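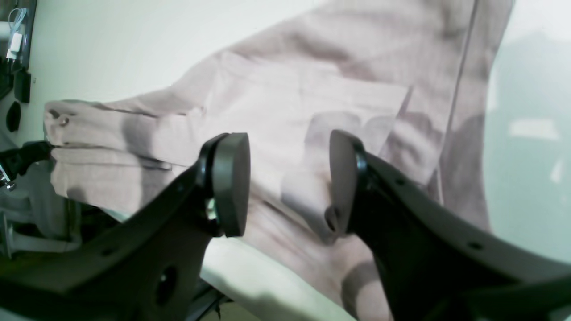 Pink shirt, long sleeves, laid out on white.

April, late evening

Two hours on guitar tonight, most of it on the same bridge section. I have been using Boment for a month now and the slow-down feature is the main thing I pay for. At 70 percent I can play the part clean. At 85 the pull-offs go muddy, and at full speed I lose the last bar every time. I looped the last 12 bars and stayed there until my ring finger got sore.

The track separation is fine on newer recordings. On older ones the guitar comes through with a lot of cymbal stuck to it. I turned the treble down on the amp and could live with it.

Restrung the Zollham before I started. The high E had gone dull and there was rust near the bridge. Went down a gauge and the neck needs a small turn, which I will do tomorrow after it settles. The G still goes sharp above the twelfth fret. I moved the saddle back a little and it got better but it isn't right yet.

Recorded three takes into the laptop. The interface dropped out once during the second take, same crackle as last week. I raised the buffer to 512 and it stopped, but then I could feel the delay in the headphones. Put it back to 256 and closed the browser. No crackle on the third take. I kept that one, even with the late entry after the verse.

The Yakubu pedal is staying off the board for now. It hums on the shared supply and I only use it on one song. On its own battery it is quiet. A separate supply would fix it, but the isolated one I looked at was 300 and I am not paying that for one song.

We play Arkomholm at the end of the month. Load-in is at five and we have 30 minutes, so six songs if we don't talk much. I want the new one in the set and the drummer doesn't. I said I would have the bridge up to speed by next practice and we could decide then.

Set list as it stands: open with the fast one, then the two in drop D together so I only retune once. The slow one fourth. Last two still open.

Need to buy picks, a spare cable and a nine-volt. Ironing too. Practice room is booked for seven tomorrow, door code is 812.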